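I moved the pantry inventory from a spreadsheet to SQLite in May. The old sheet had 3,213 rows, most of them duplicates created by inconsistent naming: "peach", "Peaches", "peach (1)". Deduplication was the slow part. I normalized case, stripped plurals, then fixed the remaining 27 by hand.

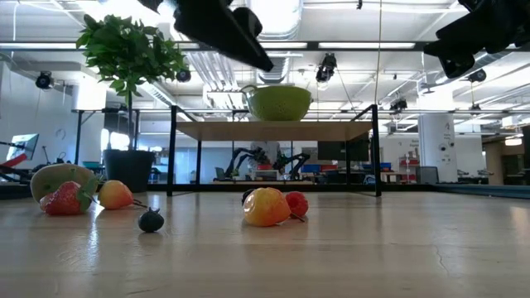
The schema has two tables — items and movements. Stock is never stored, only summed from movements, so a bad entry gets reversed with a second row and the history stays intact. Benedikt Danzer suggested a trigger to reject negative totals. It works, but it doubled the import time, so I disable it for bulk loads. 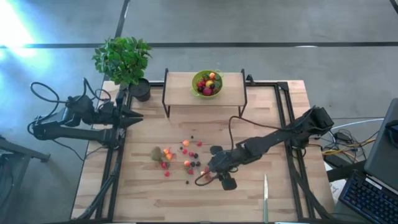 Backups run at 6 a.m. with VACUUM INTO, and the last 100 copies are kept. Restore takes one file copy. Units are still unsolved: grams and pieces share a column, and I need to split them before adding recipes.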